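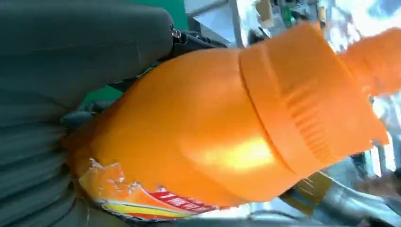
Orange bottle, torn label.

How to file a claim as an unpaid supplier when a store chain goes under

Quick version, written between phone calls. Not legal advice. If the sum is big, get a lawyer.

You shipped goods, the chain filed for bankruptcy, the invoice is still open. We went through this when Drarkari closed its stores owing us for 11 invoices. Steps below are what I'd do again.

1. Stop shipping on credit. Today. Cash up front for anything new.

2. Find the case number and the claims agent's site. Ours was Sikora. Print the notice with the deadline on it and tape it up somewhere. Miss the deadline and you may get nothing.

3. Sort invoices by delivery date, not invoice date. Goods the buyer recieved in the 20 days before the filing can get a higher priority. Seperate pile for those. Everything older goes in with general unsecured.

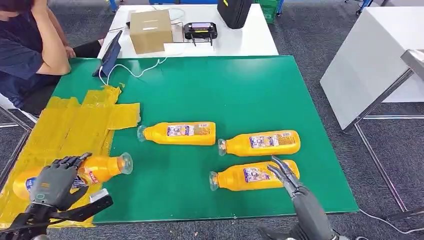

4. Prove what was delivered. Signed delivery slips, purchase orders, the emails where they said it arrived. Product photos help too if the other side argues over what an item was. Lay a few units flat with the labels showing, like the bottles on the green mat, and then shoot each label again up close, because print that small won't read from a distance. Match every photo to an invoice line.

5. Fill out the proof of claim form. Legal name of your company, exactly as on the invoices. Amount owed on the filing date. Check the priority box for the 20-day pile, and look whether your court wants a separate motion for it. Some do.

6. Attach copies. Never originals. Black out bank details.

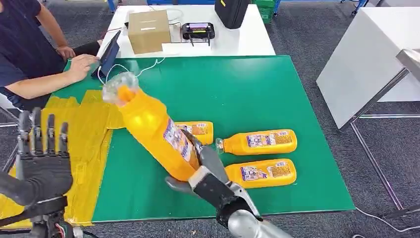 7. File online if you can and save the confirmation page. By mail, send a second copy with a stamped return envelope and ask for it back marked as filed. Ours to the Standavmont office came back short one page, had to amend.

8. Watch for objections. Usually 30 days to answer but read the notice, it varies. We got one over $984 in freight. Answered with the signed slip, they dropped it.

9. Offers to buy your claim will show up. Stirkeck wrote to us in February. Read what happens if the claim is later cut, you might have to pay money back.

Keep the whole folder until the case closes. Preference letters (them asking for old payments back) are a diffrent page, still writing that one.

Last updated 2019-01-31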